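Varnell G2 Gripper Kit Review: A Month of Taking Apart Old Desktops

By Kulap Suksawat
June 6, 2026

The Varnell G2 is a two-finger gripper kit that bolts to the end of a small robot arm. It is sold for light handling jobs, and Varnell's product page puts "electronics teardown" near the top of the list. We refurbish and strip office computers, so that line got our attention. I bought one in May with shop money and put it on the arm we already had.

What's in the box

You get the gripper, a mounting plate, a wrist camera with its bracket, one control cable, a bag of spare screws and a printed manual of 55 pages. The software is a download called Ustus. You also need your own hex keys, as the set that used to come with the older G1 is gone.

Assembly took me one afternoon. The plates and linkages are matte black and go together with socket-head screws. The manual is good on the mechanical side and thin on wiring. I had the control cable in the wrong port for most of an hour because the drawing shows the older board.

Setup in Ustus

Calibration is a guided routine and it works. You close the fingers, open them, close them on the supplied block, and save. The camera setup is slower. Ustus wants 300 frames before it will let you leave the page, and there is no way to pause halfway. If the window loses focus, it starts over.

Once saved, the settings held for the whole month. I only had to redo the calibration after I swapped the mounting plate.

In use

Most of what we gave it was desktop towers. The jobs that matter to us are the ones inside the case: drive cages, trays, loose brackets and cables that are in the way of something else. 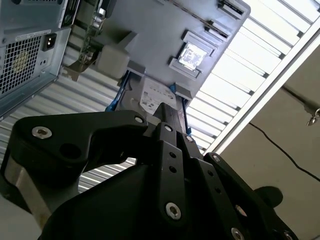

The G2's fingertips at the underside of a gray drive assembly with blue latches, as seen from the wrist camera.

The narrow fingertips are the best part of this kit. They get into places where the wide rubber pads on our old Brevwood gripper would not fit. I logged 193 attempts at gripping a part inside a case, and 156 of them held on the first try. Most of the misses were on smooth, flat plastic with no edge to catch.

The camera is less impressive. The gripper takes up a lot of the view, and when the arm is pointed up toward a ceiling light the exposure hunts back and forth. You can lock exposure in Ustus, but the setting is two menus deep and resets when you restart the program.

Noise is low. The fingers make a short whine when closing and that's it.

Things I would change

The linkage screws need checking. One of ours worked loose in the second week, and the manual has no torque figure for it. I put medium threadlocker on all of them and have had no trouble after that - I would do it on day one.

The fingertips are not sold separately. If you bend one, you buy the whole finger from Yensuk, the only US distributor I could find. They answered my email the next day and had fingers in stock, but shipping cost more than I expected for a part that size.

Who should buy it

If you already have an arm and your parts are small with decent edges, the G2 is worth the money. If you mostly move boxes or flat panels, the Brevwood is cheaper and easier to live with. We are keeping ours on the teardown bench, and I have a second set of fingers on order.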